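Bench arms on kitting and tool return: what happens to job grades?
Posted in Workplace automation, Nov 21, 2018

We run a tool crib at Tretemstead. A pair of arms now works over the bench, handling spanners, a level and the tools that hang on the pegboard. Twenty-six people are graded partly on kitting. Has anyone rewritten job descriptions after a change like this, and who signs off a kit now?
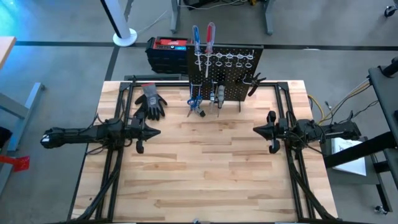
Lertchai Chuensuk
Crib supervisor, Tretemstead

Supplementary: our procedure lists 136 kits. It still says "fitter checks and initials", and the fitters dispute that they should initial work they did not do.

Borkico_stores

Keep the initials but change what they mean. Ours now read "received complete", signed at handover. Grades were left alone until July, then kitting was replaced by fault recovery and board layout. Expect arguments about pay for fault recovery. Combination spanners lying close together gave us most of our stoppages, so log those separately.

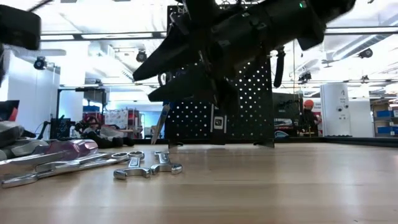 duangkaew

Same thing at our place, they said no change to grades and then there was. Ask the union.

Brandorness Tooling

Depends on who clears a stoppage. If it is the fitter, that is a skilled task and belongs in the grade. We logged 397 stops in the first quarter, and
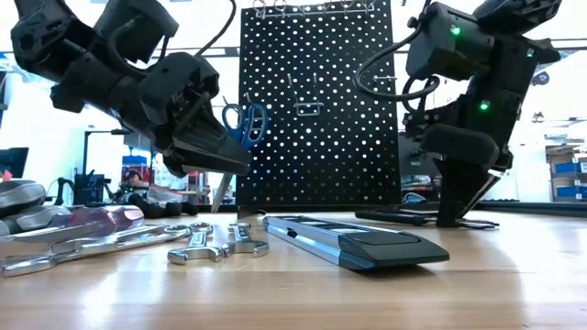

most were cleared by whoever stood nearest, with no training record. We now name two people per shift. Inspection of levels and cutting tools stayed manual, and the calibration register did not change.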